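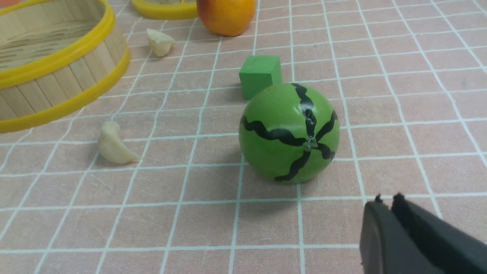 Two cameras, one scene state
Speaker notes, long version. Skip the blocks marked OPTIONAL if the session before us overran.

Opening

Say who we are and move on. Work done with Catarina Bragança, who wrote most of the association code and will take the questions on it. I cover the runtime.

The problem in one sentence: the head camera and the wrist camera disagree about what is on the table, and the planner needs a single answer before it commits to an approach.

Define terms now, otherwise someone asks during the timing section. "Detection" means one box or mask from one camera at one time. "Track" means an entity in the scene state with an ID, a pose and a covariance. "Commit" means the planner has frozen the target track and will not switch to another until the arm backs out.

System overview

Go through the stack from the bottom up.

Drivers publish images and joint states with hardware timestamps. Nindo is the perception process. It runs one detector per camera and emits detections only; it holds no state between messages. Flumeo is the planner and executor. Between them is the scene server, the subject of this talk.

Everything is logged and replayed through Lavby. Mention that replay is deterministic from the scene server upward, given the same detection stream. It is not deterministic from images upward, and we stopped trying to make it so. The detector gives slightly different masks on different GPUs, so we log its output as well as its input.

Rates: the scene server ticks at 15 Hz. Cameras run faster and we drop what we don't use. The tick rate was set by the planner, which gains nothing from a newer state while it is still solving with the old one.

What the head camera is good at

Identity and layout. It has the whole work area, it moves slowly, and its extrinsics are calibrated against the table. If an object is on the table and unoccluded from above, the head camera gives it a class and a position good enough to plan a coarse approach.

It is bad at two things. Depth on small items near the back of the table is noisy. And it loses objects behind the arm as soon as the arm comes down, the very moment the planner cares most.

Containers are a separate case. An item inside an open container gets a parent link in the scene state, so that moving the parent moves the child. 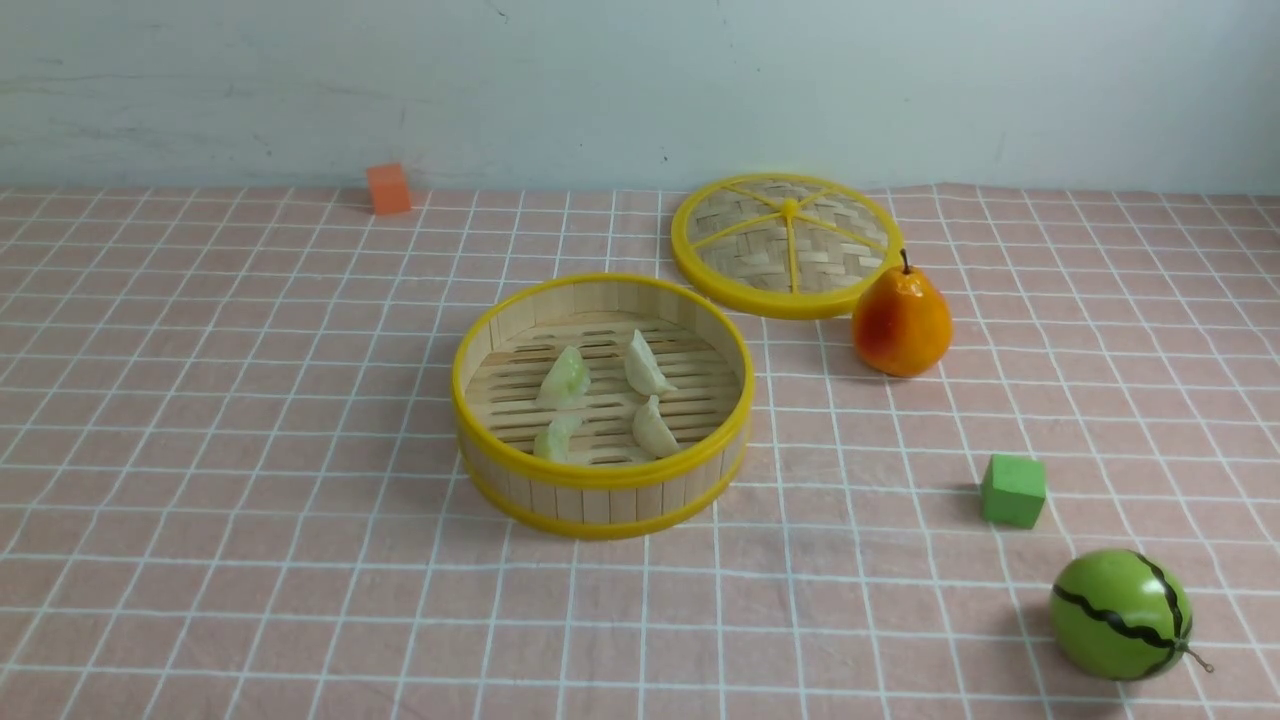
The parent link is created by a height and footprint test in the table frame, with hysteresis. An item has to be inside the footprint for several consecutive ticks before the link is made, and outside for longer than that before it is broken. Without the hysteresis, an item near the rim would flip between "on table" and "in basket", and each flip invalidated the plan.

Lids get no parent link and no children. The first version treated a lid as a shallow container, because it passes the same geometric test. Anything close behind it in the head view could then be adopted by it. The fix was a per-class flag. Someone may ask whether the flag should be learned. It could be. A flag took an afternoon.

What the wrist camera is good at

Local geometry close to the grasp. Low latency relative to the gripper, because it moves with it. Fine alignment in the last part of the approach.

Its weaknesses follow from its mounting. Objects enter and leave the view constantly. The view is oblique. Parts of the gripper are always in it, so we mask the fingers with a rendered silhouette from the joint state, dilated by a few pixels. The dilation matters more than the render quality. We use a low-poly mesh and it is fine.

Point to make slowly: a wrist detection that touches the image border carries almost no size information. The center of the box is not the center of the object. The first version of the scene server used the box center anyway and pulled every border object inward by up to half its width.

Association

This is Catarina's section if she is on stage. If not, give the short form:

Project each track into the wrist view using the current camera pose.
Gate by distance in the image, with the gate widened by the pose covariance and by wrist angular velocity.
Score survivors on class agreement and color histogram.
Solve the assignment. Unassigned wrist detections become tentative tracks and are hidden from the planner until the head camera confirms them or the arm retreats.

The last rule is the one people object to. It means the wrist camera alone can never introduce a new target. We accept that. In the tasks we run, a new object first seen by the wrist is nearly always an old object seen badly.

OPTIONAL. Why the histogram and not an embedding. We tried an embedding from the detector backbone. It separated classes well and instances poorly, and the detector already tells us the class. The histogram is cheap and its failures are easy to read in a log.

Same-color neighbors

Color is also where the scoring breaks down. Two objects of similar color standing close together will swap IDs if the gate is wide and the class scores are weak, and near the table surface both conditions hold: the wrist is rotating, so the gate opens, and the objects are truncated, so the class scores drop.

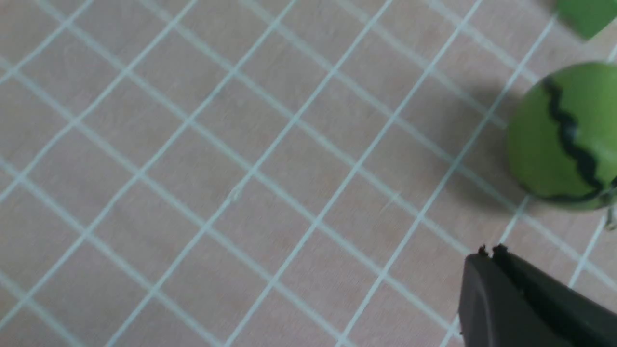 Truncation handling is now explicit. Each wrist detection carries four border flags, one per image side, and the measurement model uses only the edges that are really object edges. A box touching the right border contributes its left, top and bottom edges and nothing else. Take the approach with the melon at the right border and a second green object just showing in the top right corner. The melon still has a usable left contour, and the black zigzag stripe down its face keeps the class score up. The object in the corner touches two borders and is plain green, so it gets a position update of near zero weight and no vote at all on identity. Under the old model those two detections had equal weight. The shadow to the left of the melon is a further nuisance, because a loose mask will include it and shift the contour toward the free table. We erode masks on the shaded side only when the head camera gives us a light direction we trust; otherwise we inflate the variance and leave the mask alone.

Pause for questions here. This is the densest part.

The commit rule

Before: Flumeo committed as soon as the coarse approach was feasible. After that, the target ID was fixed but its pose kept updating. If association swapped two tracks after the commit, the arm followed the ID to the wrong object with complete confidence.

After: commit requires agreement. The head track and the wrist track for the target must overlap in the table frame on consecutive ticks, and no other track may lie inside the combined gate. If another track is inside the gate, the planner asks for a view move first. A view move is a short wrist translation chosen to bring the target away from the image border. It costs time and is skipped in most runs.

After commit, pose updates larger than a fixed bound are rejected and logged. Three rejections in a row abort the approach and the arm retreats along the path it came in on. Do not replan the retreat. We did this once and it found a shorter path through the basket.

Results

Replay set: 214 logged approaches, all recorded at the Vieira bench in December. Same detection streams, old and new scene server.

Old server: 17 ID swaps after commit.
New server: 2.

Be clear about what this is. It is open-loop replay. The arm in the log did what the old server told it to do, so everything after the first divergence is counterfactual and we cut the comparison there. The numbers say the new server would not have made those commits. They do not say the grasp would have succeeded.

Both remaining swaps come from stale extrinsics. The wrist camera bracket had been taken off and refitted and the hand-eye calibration was not rerun until later. The projected tracks were offset by a constant amount, the gate admitted the wrong neighbor, and the head and wrist tracks "agreed" because both were compared after association. There is now a startup check that drives the wrist over known grid intersections on the table cover and refuses to run if the residual is above threshold. Periodic texture is a poor choice for this in general: an offset of one full cell looks perfect. The check starts from a marker at the table corner to fix the phase.

Tooling

Show the Lavby view with tracks projected into both cameras. Left pane head, right pane wrist, timeline underneath with commit and abort events.

Things that paid off:
Drawing the gate as well as the track. Most bugs were visible as a gate of the wrong size.
Coloring detections by border flags.
A "why not" query. Select a detection and a tick, and it prints the first test that rejected the pairing.

The last one took longest to build and gets the most use. It requires every rejection in the association code to carry a reason code, and that was a tedious refactor.

Things that did not pay off: the 3D view. It looks good in a talk and we debug in image space.

Open items

Parent links are still head-only. When the arm hides the basket, children are frozen where they were.

View moves are chosen from a fixed set. Proper view planning is on the list.

Objects with little texture and a round outline have no usable orientation from either camera. Flumeo treats them as symmetric, and this is wrong for anything with a stem that can foul the fingers.

Time-sync drift on the head camera. Known, small, unfixed.

Backup slides: covariance derivation, hysteresis parameters, reason code table. Only go to the derivation if asked directly.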